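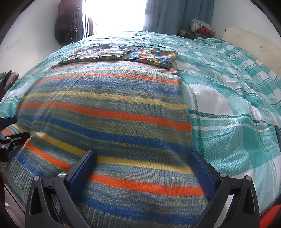 **Freelance writer, streaming and VPN guides (remote, part-time)**

Hivdale publishes how-to guides for people who want to watch movies and shows while they travel or live abroad. We have 417 guides on the site and are looking for two freelance writers to update the older ones and add new titles each month.

The work

You will get a list of titles on the first working day of the month. For each one you check which services carry it and in which countries, test access with at least two VPN apps, and write up the steps. Most guides run between 400 and 701 words. The upper limit comes from our page template, and the editor will cut anything over it.

You will also:

- recheck steps and prices in guides assigned to you
- take your own screenshots on a laptop and a phone
- answer reader comments on your guides twice a week

We pay for the VPN subscriptions you need for testing. Streaming subscriptions are paid back against receipts, with approval in advance.

What we need from you

- Clear written English at a native or near-native level
- Basic knowledge of how VPNs, DNS and app store regions work
- A Windows or Mac computer and either an Android phone or an iPhone
- A home connection fast enough for HD video

Experience with our editing system, Puvley, is useful but can be learned in an afternoon. We don't accept AI-written drafts.

Pay and hours

Pay is per finished guide, with a lower rate for updates. Both rates are sent with the test assignment, which is also paid. Expect 10 to 15 hours a week. Invoices are settled at the end of the month.

How to apply

Send two writing samples and a short note on the devices you own to Michalis Konstantinidis, guides editor, through the contact form on our site. Put "Guides writer" in the subject line. Applications close at the end of July, and the test assignments go out in August. Questions about contracts go to Prodromos Margaritis at the same address.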